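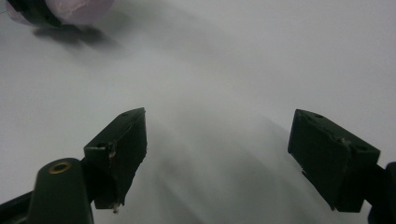 Covwood Office | Network Security Team

Setus looks after computer networks for towns, libraries and small school districts. The Covwood team handles firewall reviews, password audits and staff phishing tests – mostly for clients with fewer than 400 accounts. Backups are run by our Privutwood office.

Each client gets a written report and a follow-up call. Scheduled scans run on Sunday, when most offices are closed. Our help line is open to all contract clients, ext. 823.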